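Murkalance Support Desk
Ticket 311: Which rules apply when we teach grasps by hand on the block bench?
Status: Resolved
Opened by: Joyce Mfinanga
Assigned to: Wekesa Swai
Product: Collo arm controller, Dalari two-finger gripper
Opened: June 2026
Tags: safe operation, hand guiding, reduced speed, bench rules, end effector

Joyce Mfinanga wrote:

Hi all! We've just started a pick-and-place program at the Athumani training workshop and I'm loving it so far. The arm is up, the gripper is talking to the controller, and the trainees have been practicing on painted wooden blocks. Before I let the second group in I want to get our bench rules right, and I've hit a few snags where the controller does one thing and our rule sheet says another.

The main one: the arm drops out of hand guiding with message 34 whenever somebody lets go of the enable switch halfway and squeezes it again. Our sheet says "release and squeeze to continue." The controller wants a full reset from the pendant. Which one is right? I'd like to fix the sheet if it's the sheet.

Second, the speed limit in teach mode. I set it in the cell settings, but it came back at the default after a restart. I only noticed when I read the values out loud to a trainee, which I'm now very glad I do.

Third, fingers. Ours, I mean. At what point is it okay to nudge a block while the gripper is open over it?

Attached: controller log, our rule sheet (version 2), cell settings export.

Wekesa Swai replied:

Hi Joyce, great ticket, and thank you for sending the rule sheet along with the log. Most people send only the log and then we have to guess at how the bench is being run.

Going through the log first. Message 34 is "enable circuit opened during guided motion." The controller is doing the right thing. A three-position enable switch has a middle position that allows motion, and both letting go and squeezing hard will stop the arm. After either of those, a second squeeze by itself must not bring motion back. There has to be a separate, deliberate action, and on the Collo that's the reset key on the pendant.

So it's the sheet. Change the line to:

"If the arm stops, let go of the switch completely. Look at the arm and the block. Say 'resetting.' Press reset on the pendant, then squeeze to the middle position."

The spoken word is our own house habit and no standard asks for it, but it works beautifully with two people at one bench.

On the speed limit, I need one more thing from you. Please open Cell Settings, go to Teach, change the limit, and tell me whether the line at the bottom of the page reads "applied" or "applied and stored."

Joyce Mfinanga wrote:

It reads "applied." There's a Store button, but it's gray.

Wekesa Swai replied:

Perfect, that's the answer then. Store is gray when you're signed in as Operator. An operator can lower the limit for a session but can't change what the cell starts up with. Sign in as Cell Lead, set it, store it, then restart and read it back. Keep the read-back in your routine even after this is fixed! Write the number on the session page along with the initials of whoever read it.

One related thing from your settings export. The grip force is stored per tool, and you have 31 tool entries, most of them copies of the same gripper with different names. Please trim that down. A trainee who picks the wrong copy gets somebody else's force setting and somebody else's tool center point, and the arm will be confidently in the wrong place. Keep one entry per physical tool and lock it.

Joyce Mfinanga wrote:

Stored, restarted, read back, and it held. Hooray! And yes, guilty on the tool entries. We'd been making a new one at the start of each session. I'm cleaning them up with Salim Waweru this afternoon.

We've been through the approach step again with the new wording, open fingers and one yellow block.

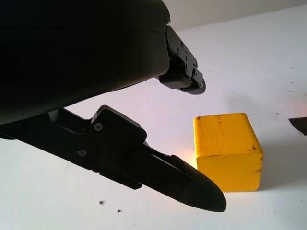 Is it all right for a trainee to reach in and straighten the block while the gripper is open around it?
Only once the arm has been put into a protective stop and the person reaching in is the one holding the enable switch. Back the arm away first if there is room to do it.

Idrisa Rugemalira joined the ticket and wrote:

Jumping in from the safety side, as Wekesa asked me to look at the third point. I answered that one short so it can go straight onto your sheet, and now the longer version.

An open gripper feels harmless. The fingers are apart, the block is small, the arm is standing still. But standing still under control is different from being stopped. If the arm is holding position with drives on, it can move on the next command, from the pendant or from the program. So the rule should be tied to the state of the machine and never to how it looks. On the Collo, the state is the colored band on the pendant screen. Have trainees read the band out loud before a hand goes in.

For the bench, I'd suggest these:

1. Hands stay outside the marked work area while drives are on.
2. To touch the block, back the arm away, stop it, read the band, then reach in.
3. The person who reaches in is the person who holds the enable switch. It doesn't get handed over mid-reach.
4. No program start from a laptop while anyone is at the bench with the pendant in local mode. The controller should block this, and your sheet should say it as well.
5. Reduced speed for all teaching, read back at the start of every session.
6. Check the finger pads and the screws on the fingers before first motion. A screw that has worked out is a pinch point and a lost part.
7. Worn or chipped blocks are fine for practice. Take out any with splinters.

Number 6 is missing from your version 2 and I'd really like to see it in there. Our own checklist has it on the first line.

You also need a risk assessment for the cell that names the gripper and the object together. An arm by itself is only part of the machine. Once you bolt on fingers and give it something to hold, the assessment has to cover all of it, including what happens if the block is dropped or squeezed out sideways. For wooden blocks that's a short page. If you move on to glass or anything with an edge, it needs doing again from the top.

Joyce Mfinanga wrote:

This is so useful, thank you both. A couple of follow-ups while I have you.

Does the assessment have to be redone when we swap the finger pads for a different kind? And Jabari Athumani, who runs the workshop, asks whether we can keep the force setting from February or whether it has to be measured again.

Idrisa Rugemalira replied:

Pads: review it, and write down that you did. If the new pads are the same shape and thickness, the review may be one line. If they change the opening or stick out further, the tool center point changes too, and then you go back through the approach positions at reduced speed before running anything at full.

Force: measure again. The February number belongs to the old tool entries, and you've just deleted most of those. It's a quick job with the gauge. Measure at the fingertips with the gripper closing at the speed you'll really use, and put the number in the locked tool entry so it travels with the tool.

Wekesa Swai replied:

Adding the menu path for the force value: Tools, then the tool name, then Limits. You'll need the Cell Lead sign-in again. If you get "value outside range," check that the unit is newtons and not percent. The page remembers the last unit used, and I've filed that with the software team as a thing I'd like changed.

Joyce Mfinanga wrote:

Measured and stored. It was on percent, so good call.

Version 3 of the sheet is attached. I used Idrisa's list nearly word for word, with the screws and pads moved up to the first line. Salim read it through at the bench with a trainee and they caught that we'd written "stop button" in one place and "protective stop" in another, for the same thing. It's "protective stop" all the way through now - the emergency stop has its own line, in red, with a note that it's for emergencies and isn't the normal way to end a session.

The tool list is down to 2 entries, both locked.

Wekesa Swai replied:

I read version 3 and it's a lovely piece of work. One edit: in line 5, say who does the read-back. "The operator reads the teach limit from the pendant and a second person writes it down." With that in, I'm happy.

May we use your wording for message 34 in our help pages? Ours is correct but much harder to follow with a pendant in one hand.

Joyce Mfinanga wrote:

Please do! Line 5 is changed. You can close this one. I'll open a new ticket when we get to the second bench, as that arm has an older pendant and I'd like to go through the reset steps on it separately.

Resolution notes (Wekesa Swai):
Message 34 is expected behavior, customer rule sheet corrected. Teach speed limit not kept after restart, fixed by storing under Cell Lead sign-in. Duplicate tool entries removed, remaining entries locked. Grip force measured again and stored in newtons. Reach-in rule added. Unit selection on the Limits page passed to software.

Ticket closed by Wekesa Swai. Replies to this ticket will reopen it.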